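Brollircombe Family Services Newsletter
July 2018

Backpack Program Opens for the New School Year

Families enrolled with Brollircombe Family Services may now request a school backpack for the coming term. Requests will be taken at the front desk on Zerkdale Street and by mail until all the bags have been assigned. As in past years, there is no charge, and a family does not need to show proof of income if it is already registered with us.

The program is open to children entering kindergarten through grade 8. Each child may receive one backpack. A parent, guardian or foster parent should complete the blue request card and list each child's grade, along with any supplies the child's school has asked for by name. Teachers' lists differ a good deal from one building to the next, and a copy attached to the card is very helpful to the packing staff.

Kanini Mwakalinga, who has coordinated the program since April, has made several changes to the way bags are checked before they are given out. Every bag, new or donated, is now laid flat on a table and looked over on both sides. Zippers are run from end to end, the top handle is pulled firmly, and the shoulder straps are let out to their full length and taken in again. Piping and seams receive a close look, particularly at the lower corners, where a bag carries most of its load and where stitching tends to give out first. A backpack with a loose seam is set aside for repair and returned to the shelf only after a second check.

Reflective trim is also part of the review. Many of our children walk to school or wait for the bus early in the morning, and we give preference to bags with a light or reflective stripe across the front. Plain bags are still accepted. Where possible, they will be given out with a clip-on reflector.
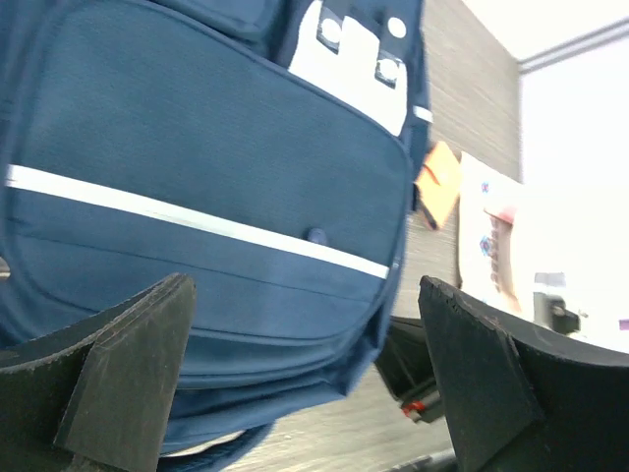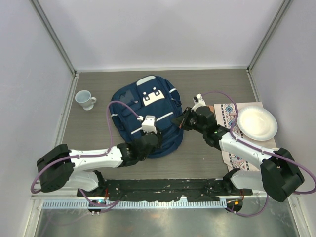 A navy blue backpack with striping across the front.

Donations of backpacks in good condition are welcome through the summer. We ask that donors empty all pockets, including the small ones at the front, and wipe the inside with a damp cloth. Names written in marker should be covered with a fabric patch or left for us to cover. Bags with wheels cannot be accepted this year, as two of the schools we serve no longer allow them in the hallways. Dark blue, black and gray remain the colors most often requested by older students, while younger children are generally glad of anything with a face or an animal on it.

Supplies are packed in the same order for every child. Folders and notebooks go in first, flat against the back. The pencil case, glue and scissors go in the front pocket. A water bottle, when we have one to give, is handed over separately so that it does not leak onto paper goods. Crayons are packed for the lower grades only.

The Trorklow Room will be used for packing, and we can seat 8 people at a time. Sessions last 45 minutes. Anyone who wishes to help should leave a name and telephone number at the front desk; children over the age of ten may take part with an adult. Kindly note that the parking lot entrance on Sârbu Lane is closed for paving – please use the street entrance until further notice.

Bags will be ready for pickup at the front desk once a family has been called. They will be held for 3 weeks after the call and then offered to the next family on the list. Families who cannot come in person may send another adult with a signed note.

Questions about the program, including requests for larger bags or for straps suited to a child with a medical need, should be directed to Ms. Mwakalinga at the front desk.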